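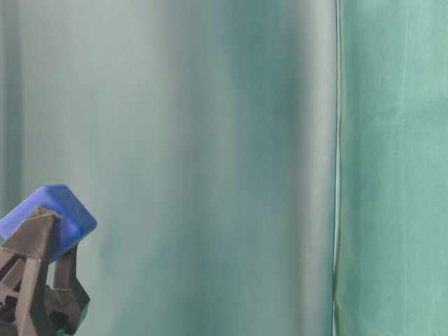 Plallasley, September

Figure 3. The gripper with the blue block between its fingers. The cloth panels fill the background.

4. Where the chores break down

4.1 What we asked the machine to do

The tasks in this section were picked by people who do them for a living or do them at home every day. Noreen Buckley and Finbarr Geraghty each kept a list of small jobs over one month, Buckley in a family house and Geraghty on the packing floor at Plukard, where he runs the afternoon shift. We merged the two lists and dropped anything that needed two arms, a wet surface, or a blade. Five chores were left: putting loose items back in a bin, sorting parts by color, setting an item down square to an edge, handing an item to a person, and folding a small towel in half.

None of these would be thought of as skilled work. Geraghty expects a new hire at Plukard to do the sorting job without being watched by the end of the first morning, and the house list was made up largely of things that Buckley gives to a child. The question for this section is how many of them a single arm with a two-finger gripper can do now, in a room that has not been rebuilt for it, and what stops it when it stops.

The arm is the Hilico unit described in Section 2, run by the Cù controller with the settings given there. The fingers are dark gray plastic struts joined in an open pattern of triangles. We used the same pair for all five chores and did not change the tips between tasks. A shop that bought one arm would probably want to do the same, and swapping tips by hand takes a person away from other work.

For the bin, sorting, placing, and handing chores, the test items included a plain blue block with rounded edges (Figure 3). It was put in as the easy case. It has no handle, no lid, no moving part, and no right way up. We assumed that if an item this simple gave trouble, the trouble would lie in the machine or the room and would have little to do with the item.

4.2 Counting an attempt

An attempt began when the start command was sent and ended when the arm returned to its rest position, when it stopped on its own, or when the person in the room pressed the stop switch. We logged 358 attempts over the five chores. Each one was put in one of three groups. It was "clean" if the job was finished and no person touched the item, the arm, or the controls. It was "helped" if the job was finished after a person did something, however small. All others were "not done."

We were strict about the helped group. Nudging a bin back to its mark counted. So did moving a chair so the arm would not reach for its shadow. Earlier papers on household robots often leave such things out of the tally, and we can see why, as they take a second or two and are easy to forget. But a chore that needs a person standing by has not been taken off that person's hands, and for someone deciding whether to buy a machine, this matters more than speed.

Saoirse Buckley and Norbert Pintér scored the logs separately. Where they did not agree, Eoin Moynihan made the call from the log without knowing how either had scored it. Most of the disagreements were over the placing task and came down to what "square to an edge" should mean. We settled on the rule Geraghty uses on the floor, which is that an item is square if the next item can be set beside it without moving the first.

4.3 Results

Of the 358 attempts, 62 were clean. The largest share of these came from the bin chore, followed by sorting. Placing gave a few, handing fewer, and the towel none at all. The towel was picked up many times, and on several attempts one corner was brought close to another, but the second half of the fold was never completed to a standard that either scorer would accept.

The blue block did better than the other items in the bin chore and no better than the others in the placing chore. This was not what we expected. The reason shows in the grip. When the block is taken on a slant, as in Figure 3, it points one corner up, and it has to be turned before it can be put down flat. For the bin chore this is of no importance, as any way of dropping the block into the bin will do. For placing, the arm must know how the block sits between the fingers, and the controller works this out from the pose it had before the grip. If the block shifts as the fingers close, the estimate is wrong from that point on and nothing later in the routine corrects it.

In 47 attempts the log shows this pattern plainly: a grip that held, a move that followed the planned path, and a release that left the item crooked or tipped over. The hold itself was sound in all of them. We had gone into the study thinking that dropping things would be the main problem, and we had spent more time than we should have on grip force. For these items, holding on is close to being solved. Knowing what one is holding, and which way up, is still some distance off.

Rounded edges make this worse. A person who picks up a rounded block feels it settle against the fingers and turns the wrist a little to allow for it, usually without noticing. Our arm has no touch sensing at the tips and depends on the camera. With a strut lying across the near face of the block, part of the face that the camera would use to judge the angle is hidden. The view in Figure 3 is an example, with one finger in front of the block and the lower left of that side covered.

4.4 The room

We left the background alone as far as we could. Most published tests of this kind are run against a plain board or a painted wall. Homes have curtains, and a good many shops hang cloth to keep dust or drafts down. Cloth is harder on a vision system than a wall. It hangs in folds, the folds make light and dark bands, and the bands can look like the edges of objects. In Figure 3 the panel behind the gripper goes from a pale gray-green to a deep teal across its folds, and the panel to the right is a brighter green again, with a seam between them.

Color separation was not a problem for the blue block. The controller found it against the cloth in every attempt where it was in view. Items closer in color to the cloth were another matter, and the green sorting parts were missed often enough that Pintér asked for them to be reported apart from the rest. They are in Table 4. We have kept them in the totals, on the grounds that a person sorting green parts in front of a green curtain would have no difficulty at all.

4.5 What this means for the two sites

Noreen Buckley's view, after reading the scores, was that she would let the arm clear a play area into a bin overnight, provided the bin was fixed to the floor, and would not use it for anything else on her list. She did not care how long it took. Geraghty took nearly the opposite position. Sorting would be useful to him only if it kept up with the line, and a slow clean attempt is worth no more to him than a failed one. He was more interested in handing, where the arm could pass parts to a packer who has both hands busy, and he was disappointed by those results.

On the evidence here we would say that the bin chore can be given to a machine of this type today in a room with few obstacles, that sorting is possible where the colors are well apart and the pace is low, and that placing needs either touch sensing at the fingers or a second look at the item after it has been gripped. The second look is cheaper. We tried a simple form of it late in the study, with the arm pausing and turning the item once before setting it down, but those attempts were made under different settings and are left out of the counts above. They are reported in Section 5 along with the changes made to the handing routine.

The towel chore was dropped from the later work.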